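Suchbegriff eingeben Suchen

Ordnung vor dem ersten Handgriff

Wer bei Tander in Werville eine Ausbildung in der Elektromontage beginnt, verbringt die ersten Tage mit dem Sortieren. Anum Satti leitet die Lehrwerkstatt seit fünf Jahren und hält an dieser Reihenfolge fest. »Ein Bauteil, das ich nicht benennen kann, sollte ich auch nicht einbauen«, erklärt sie im Gespräch mit der Redaktion.

Geübt wird mit Drucktastern, wie sie in Bedienpulten verwendet werden. Mehr als 200 Stück hält die Werkstatt für Unterrichtszwecke vor. Die Auszubildenden prüfen zunächst den Kontaktblock, danach den Sitz des Kopfes, und legen geprüfte Teile in eine Schale. »Die Farbe der Kappe verleitet zu schnellen Urteilen«, so Satti. »Entscheidend ist zunächst der Block dahinter — dort wird angeschlossen.«

Thaddeus Quintanilla, im zweiten Lehrjahr, erinnert sich an seinen Einstieg im Dezember. Er habe die Aufgabe anfangs unterschätzt. »Am ersten Nachmittag habe ich 38 Taster geprüft und bei dreien den falschen Block notiert. Frau Satti hat mir die Liste ohne Kommentar zurückgegeben.« Heute bereitet er den Arbeitsplatz für die neuen Jahrgänge selbst vor. Die Tischfläche bleibt dabei bis auf Schale und Bauteile frei.
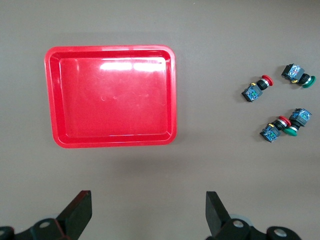
Rote Ablageschale und Drucktaster auf dem Arbeitstisch.

Auf die Frage, ob sich das Verfahren auf andere Bereiche übertragen lasse, antwortet Satti zurückhaltend. Mit dem Standort Haworth werde darüber gesprochen, beschlossen sei nichts. Für die Klemmen, die im zweiten Halbjahr folgen, gelte in Werville bereits dieselbe Regel: »Erst prüfen, dann ablegen, dann schreiben.«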